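Notebook, teleoperation in the simulated table, December 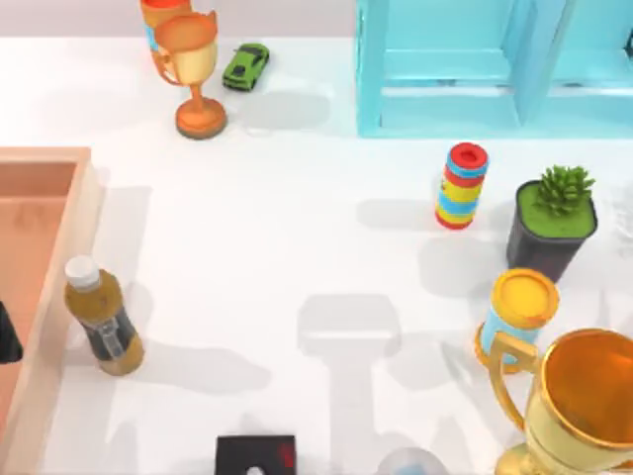 Started at 10 with the reset of the layout, then checked that the leader arm and the simulated arm agree at the home pose. They did not agree the first time. The wrist was turned by 4 degrees against the leader. I repeated the zero procedure with the leader clamped in the cradle and after this the difference was too small to see in the plot. Please use the cradle and do not hold the arm by hand while it is zeroing. I wrote this in the spring also, but it is still happening.

The task for today is the same one we promised to Kultetti: take the small green car, bring it to the free area in the middle of the table, release it, go back to home. Later the car should go into the tray at the left. I wanted to have the simple version clean before we begin with the tray, as the rim of the tray makes the last part of the movement more difficult.

Morning session. I recorded 39 demonstrations with the remote control and kept most of them. The rejected ones are all the same type. The operator (me) comes down too quickly, the fingers touch the roof of the car and it slides away in the direction of the shelf. In some of them I could still make the grasp afterwards, but I do not want the policy to learn that pushing first is normal. They are stored in the folder "pushed", not deleted.

Observation about the approach. The car stands diagonally on the table, so the wrist must be turned before going down. If I turn during the descent, the recorded path has a small hook at the end and the trained policy copies this hook and makes it bigger. Better: stop above the car, turn, wait a short moment, go down straight. It feels slow when you do it, but the curves are much nicer.

Second observation. The shadow of the gripper is very useful for judging the height. When I tried with shadows switched off I was missing the car quite often, even with the depth bar on the screen. But the light is in a fixed place, and I suspect the policy can learn to use the shadow too, and then it will be lost when the light moves. For the next set I want to randomise the light direction between the episodes. To be discussed.

After lunch I tried the hand guiding mode, with the Zisano handle on the real arm driving the simulated one. The force on the handle is too heavy near the edges of the workspace. In the middle it is pleasant. Over the striped stacking toy I had to lift more than I expected, and two times the elbow limit stopped me. For this layout I think remote control is the better choice. Hand guiding may be good for the tray, when we come to it.

Training: started one run of 2000 steps on the kept episodes, only to see that the loader accepts the new format. The loss goes down, I did not evaluate anything yet. The log is on the shared disk under Clostimcombe, with the same name as this entry.

Open points:
Gripper closes with a delay of roughly a quarter of a second after the trigger. Is it the network or the filter?
The bottle next to the tray has the wrong mass in the object file, it falls when the arm only passes near it. Correct before the tray task.
Ask Stamatopoulos for the longer cable to the leader arm.
Change the home pose so that the arm does not begin directly over the free area.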